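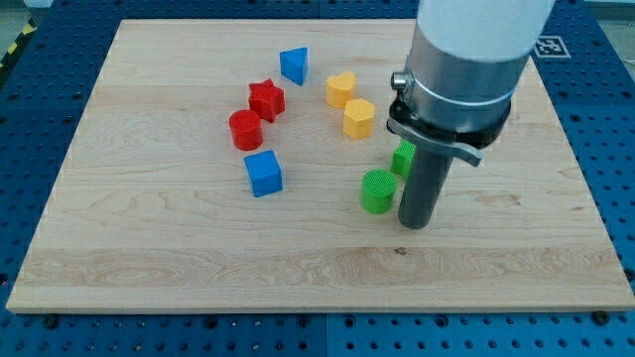
Coloured blocks on a light wooden board.

How to pray a novena with a parish group

A novena is a prayer said on nine days in a row, usually ending on the eve of a feast. These notes are for groups at Nilora and Clalunow who are running one without a priest present. They cover the November novena for the dead but can be used for any other.

1. Fix the dates
Find the feast in the parish calendar and count back nine days from its eve, with the eve as day nine. For All Souls the novena begins in October. A novena may also start on the feast itself and run on afterwards; state which on the notice.

2. Choose the text
Use one booklet throughout. The Cunha booklet has 14 pages and gives the daily prayer, a short reading and the litany. The Bromitz sheet has the prayer only. Do not mix the two, as the responses differ.

3. Appoint a leader and a reader
The leader says the opening prayer and the first half of each Our Father and Hail Mary. The group answers with the second half. The reader takes the Scripture passage and nothing else.

4. Order for each day
Sign of the cross.
Intention for the day, read once.
Scripture reading, then a short silence.
Novena prayer, said together.
Our Father, Hail Mary, Glory Be.
Litany, if used.
Closing prayer.

Start at 6 pm when there is no evening Mass, and at 8 pm when there is. Kneel for the novena prayer if able; otherwise sit.

5. Names of the dead
Write names on the list at the back of the church before day one. Read a share of them each day after the intention. Surnames may be left out if the family asks.

6. Missed days
A person who misses a day says that day's prayer at home, before the next meeting if possible. The group does not repeat it.

Corrections to Costel Nedeljković at the parish office. Booklets go back in the box by the side door after day nine.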